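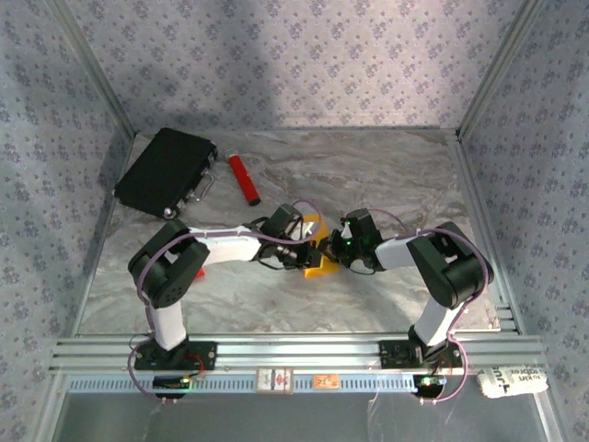
Black case, red cylinder and orange package on the marbled top

Stustero Community Help > Home > Moving and Packing

Packing a hard case with metal corners, a package and a cylinder, and protecting a marbled tabletop

Posted by Chantelle Mokoena
Sunday, October 4, 2026
Viewed 2,789 times

I am moving from Trirkport to Whitfield in November and have started sorting out what goes in which box. Most of it is easy. The things I keep putting off are the ones on the tabletop in the photo.

The case is a black briefcase type with a flat lid. It has a silver metal handle and metal corner pieces, and the handle sticks out from the side. I would like to use it as one of my packing containers and not ship it empty, but I don't know if that is sensible. It has not been used for years. The latch closes, but I have never carried anything heavy in it.

The orange package is sealed and I want it to stay sealed. It has a printed part at the top and I would like that to arrive readable, since the details on it are the only record I have of what I ordered. The red cylinder just rolls. Every time I put it in a box on its own it ends up at the other end.

Then the tabletop. It has brown, grey and whitish veins and I can't tell if it is real stone or a surface that is made to look like it. It came with the place I bought it from and there was no paperwork. I am worried about two things. One is that the corners of the case have been marking it. I have found a few thin lines near the back and don't know if they are scratches or part of the pattern. The other is how to wrap the top for the truck. The movers (Tamberg, booked through a friend) will carry furniture but they won't wrap it unless I pay extra, and they won't be responsible for anything I wrap myself.

So what I need to know:

Can the package and the cylinder go inside the case, or should they be boxed separately?
How do I find out what the top is made of, and whether the lines are scratches?
What do I wrap it in?

I have a stack of moving boxes, packing paper, a roll of bubble wrap and some old towels. I would rather not buy a lot more.

Wian Swanepoel
Marked as helpful by the poster

I did deliveries and house moves for several years, so I will go through it in the order I would do the work.

The case

Open it and check the inside before deciding anything. You want to know how deep it is, if there is a lining, and if the hinges are still tight. Put something of ordinary weight in it, close it, and lift it a few inches over a bed. If the latch holds and the lid doesn't shift, it is fine for light things. If the latch feels loose, use the case only for paper or clothes and put a strap around it. A luggage strap is good. Tape is not good on that kind of lid. It can leave glue behind or pull at the finish, and on a matte surface the mark shows.

Do not let the movers treat it as a box. Cases with handles get picked up by the handle and set down on a corner, and metal corners go straight through the side of whatever carton is next to them. I have seen that happen to a lampshade. Put the case itself inside a moving box, flat, with towels on all four sides. Fold one towel double where the handle is. Write CASE and an arrow for the top on the outside.

The package

Leave it sealed and put it in the case if it fits without being pressed. Lay it flat with the printed side up and a sheet of clean packing paper over it. Do not use newspaper, the ink comes off. Before you pack it, copy out the printed details or take a close photo of that part, and email it to yourself. Then it doesn't matter as much if the print gets rubbed.

If you have to bend the package to get the lid down, it doesn't fit. Give it its own small box.

The cylinder

What is in it, if anything? This makes a difference. If it is pressurized or holds a liquid, it should not go on the truck until you have asked Tamberg. Every mover has a list of things they won't carry and you should get it from them in writing. If it is solid or empty, wrap it in a towel, tape the towel to itself and not to the cylinder, and lay it along the short side of the box with something square next to it. Things roll when there is an open lane in front of them. Close the lane.

I would not put it in the case with the package. Something round and hard next to something soft is how packages get crushed.

The tabletop

To find out what it is, look at the underside and the edge. On real stone the veins carry on over the edge and often show underneath. On a printed or laminated top, the pattern stops at the edge or there is a separate strip, and the underside is board or plain backing. You can also put your palm on it in a cool room. Stone feels cold for longer. That one is not proof, but it helps together with the edge.

For the lines, wash the area with a little dish soap in warm water, dry it, and run a fingernail across. If your nail catches, it is a scratch. If it slides over and the line is still there, it is either pattern or something the metal left behind. Metal marks are usually grey and sit on top of the surface. A damp cloth with a small amount of baking soda often takes them off a laminate, but don't use that on polished stone. With stone I would stop at soap and water and ask a stone shop.

Wrapping it

Paper first, then blankets, then stretch film around the outside. Bubble wrap directly against a shiny surface can leave a pattern of circles if the truck gets warm, and it takes a long time to go away. So keep a layer of paper between them. Fold cardboard over each corner and tape the cardboard to the blanket.

If the top is stone it travels standing on its long edge, against the truck wall, strapped. It does not travel flat. If it is laminate either way is fine, but I would still stand it up. Ask Tamberg to lend you furniture blankets. Most movers have them on the truck anyway and it is not the same as paying them to wrap.

Comment from Chantelle Mokoena

Thank you, this is very clear. I looked at the case this morning. The latch held with a few books in it. The package goes in flat and the lid closes without touching it. I will leave the cylinder out of it as you say and ask the movers.

I haven't been able to look under the table yet. I need someone to help me tip it.

Comment from Wian Swanepoel

Don't tip it alone to find out. Lie on the floor with a flashlight, you will see enough.

Fatima Oosthuizen

Just use a bigger box and fill it with clothes. I moved twice and never wrapped anything in paper and it was all fine. For the table get felt pads and stick them under the case, then it can't scratch.

Comment from Ntombi Venter

Felt pads are a good idea for when the case is sitting on the table at home. They won't do anything in the truck, and the corner pieces stick out further than the pads on some cases, so check that first.

Ntombi Venter

Most of this is covered by the first answer. I have a few additions and one thing I would do differently.

I would not ship the case with the movers at all if you are driving yourself. Put the package in it, close it, and lay it flat on the floor of the car behind the front seat. You then have the one thing you want to keep sealed and readable where you can see it, and it saves you a box. The case is made to be carried. If you are not driving, ignore this and box it as described.

Weight is what people get wrong with cases like this. They look strong, and the corners and handle are, but the hinges are small. I keep mine under 12 pounds and I lift it from below with the second hand.

For the cylinder, you can cut two pieces of cardboard with a half circle in each and stand them in the box as supports. It takes five minutes. The cylinder lies in them and can't go anywhere. I do this with rolling pins and with posters in tubes.

On measuring: measure the table with the wrapping on, not before. Mine was 32 inches wide, the door at the new place was just over that, and the blankets made it too wide. We had to unwrap it on the sidewalk and carry it in bare. Measure the door in Whitfield too, from the inside of the frame, with the door open all the way. If the legs come off, take them off, and put the screws in an envelope taped to the underside.

If you need to buy anything, get the stretch film. I paid 40 dollars for a set with blankets and film and used the film for everything, including holding drawers shut.

One more point about the lines. Take a photo of them in daylight now, before the movers come. If there is a new mark afterward you will want to be able to show which ones were already there.

Comment from Chantelle Matlala

Seconding the photo. I had no pictures of my dresser from before the move and couldn't show anything.

Also, does anyone know if the baking soda method is safe on a laminate with a high gloss? Mine has the same sort of veins and I have a grey mark from a metal tray.

Comment from Wian Swanepoel

Try it on a spot at the back edge first, with very little pressure, and let it dry before you judge it. If the spot goes dull, stop there.

Comment from Chantelle Mokoena

Update on the table. I got under it with the flashlight. The underside is board and there is a strip along the edge, so it is not stone. My nail slides over all of the lines except one short one, which I can live with. I have taken the photos. Tamberg will lend me two blankets and I am buying the film. Still waiting to hear from them about the cylinder.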